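From the Parts Shelf

The Sutcliffe tower is still with us. Readers of the May issue will recall that it came in as a donation, with a sticky note reading "worked when we last used it," a phrase that has now appeared on every dead machine in the building. It went onto the bench for what was going to be a quick look, and it has been a quick look for most of the season.

For those who skipped May (the circulation figures suggest there were a few of you), the Sutcliffe is an ordinary desktop of the big, heavy, black kind, bought by an office to do spreadsheets and then kept under a desk to collect whatever falls off desks. We got two paper clips and a raisin out of it. The fans spin. The screen stays dark. It beeps in a way that the manual describes as "see dealer," and the dealer has been a nail salon for years.

The usual suspects were rounded up first. Memory out, memory in, memory in the other slots, memory out again and rubbed with a pencil eraser, which somebody's uncle swears by. New coin battery. Different monitor cable, then a different monitor, then the first monitor again out of loyalty. The power supply tested fine on the little Grodevby tester, which tests everything fine and may simply be an optimist.

That leaves the processor, which everyone had been avoiding. A processor hardly ever goes bad, but it does get put in badly, and the sticky note gave us no assurances about who had been in there before us. So the side panel came off once more and the case went down on its side, the only civilized way to work in one of these. Standing up, a tower drops every screw directly into the power supply.
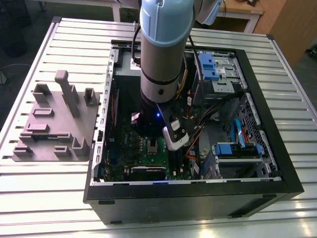
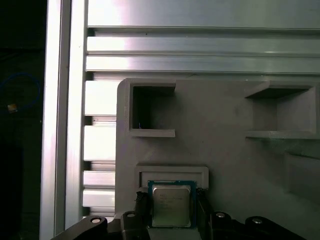

The open case, and a processor over by the gray holder.

A few remarks on handling these things, as the subject comes up at every open bench and is settled differently each time.

Hold a processor by the edges. You would be surprised how many people who would never touch the face of a record will plant a thumb squarely in the middle of a chip. Have somewhere to put it before you lift it out. The table does not count as somewhere, and neither does your shirt pocket, however briefly. Look for the small triangle in one corner and match it to the small triangle on the socket. If you can't find the triangle, get better light. If you have found two triangles, get some sleep.

Then lower it straight down and let go. There is no pushing. The force in this job belongs to the lever, which on some boards makes a crunching noise that has taken years off several of our members and is, according to every guide ever printed, perfectly normal.

Old thermal paste comes off with alcohol and a coffee filter. New paste goes on in an amount that has ended friendships. The Namel tube says "a pea," but does not say what kind of pea, and we have seen people work from a chickpea. Smaller than you think, then a bit smaller than that.

Cables deserve a paragraph. Whoever designed the inside of the average office tower seems to have measured each wire to the place it needed to go and then added a foot in case the customer moved house. Before unplugging anything, draw where it goes, and include the color of the wires. A bundle of orange and yellow looks unforgettable right up to the moment you are holding it in one hand and a sandwich in the other. Sandwiches, while we're on the subject, stay on the far side of the room. That rule is 5 years old and has been enforced twice.

If you are working on a machine of your own at home, most of this applies, along with one more: photograph the front panel connectors before you pull them. The power switch, reset switch and lights all run on tiny plugs with lettering meant for ants. We once returned a computer that could only be turned on with the reset button. The owner never complained, and we have chosen not to follow up.

As for the Sutcliffe, the verdict is open. If reseating doesn't do it, the next step is the spare Nivmont board, which has come out of a box marked GOOD in one handwriting and MAYBE in another. If that doesn't do it either, the case goes to parts and the drives go to the wiping pile, currently standing at 132 and in no danger of shrinking on its own. Anyone with a free evening and a tolerance for progress bars is welcome.

The bench also needs the following: coin batteries, coffee filters (unbleached is fine, we aren't fussy), a magnetic screw tray to replace the one that has gone home with somebody, and those long screws for old optical drives. We have roughly 100 of the short ones. They fit nothing. Please stop donating the short ones.

Open bench is at the usual time, with the usual doors, one of which sticks. Bring your machine, its power cord, and the password if you know it. Notes reading "worked when we last used it" will be accepted, and added to the drawer.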